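Lustus stellt die Werkbank als Schreibtisch vor: Ausstellung „Aufgeräumt“ in Wernville eröffnet

Ordnung auf der Tischplatte, Ideen im ganzen Haus 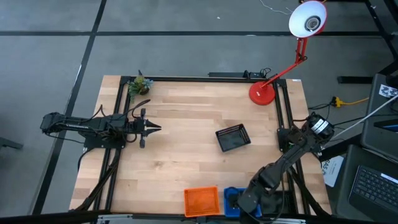
Wernville, 17. Juni 2019. Wer gern werkelt, kennt die Frage: Wohin mit all den Kleinigkeiten? Das Einrichtungsstudio Lustus widmet ihr jetzt eine ganze Ausstellung, und wir freuen uns riesig, dass die Türen endlich offen sind! In den Räumen der ehemaligen Druckerei Agudelo zeigt das Studio 33 Arbeitsplätze auf 443 Quadratmetern, vom schmalen Nähtisch bis zur großen Platte für den Modellbau.

Im Mittelpunkt steht helles Ahornholz. Die gestreiften Platten im Butcherblock-Stil passen wunderbar zu kräftigen Farben: eine rote Schreibtischlampe mit weißem Schirm, ein orangefarbener Korb, eine blaue Kunststoffbox, dazu ein kleines schwarzes Netzkörbchen für alles, was sonst verloren geht. Und ja, eine Sukkulente im Topf darf auch mit auf den Tisch.

„Wir wollten Tische zeigen, an denen man sofort anfangen möchte“, sagt Benedetta Marchetti, Gestalterin bei Lustus. „Körbe und Boxen müssen dafür gar nicht zusammenpassen. Gerade das Durcheinander der Farben hilft beim Wiederfinden, man greift nach Orange und hat die Schrauben in der Hand.“

Die Tische wurden gemeinsam mit der Tischlerei Nondel entwickelt. Deren Werkstattleiterin Natalina Rinaldi hat im Mai die letzten Platten geschliffen und geölt. Sie gibt während der Laufzeit auch Kurse zur Holzpflege, jeweils für kleine Gruppen und mit viel Zeit für Fragen (eigene Schneidbretter dürfen gern mitgebracht werden).

Zur Ausstellung erscheint ein Heft mit Maßskizzen und Tipps zum Sortieren. Die ersten 100 Besucherinnen und Besucher erhalten es kostenlos, danach liegt es an der Kasse zum Verkauf aus. Der Eintritt ist frei, eine Anmeldung ist nur für die Kurse nötig.

Pressekontakt: Lustus, Benedetta Marchetti, Postfach 1603, Wernville. Bildmaterial und Termine für Führungen auf Anfrage.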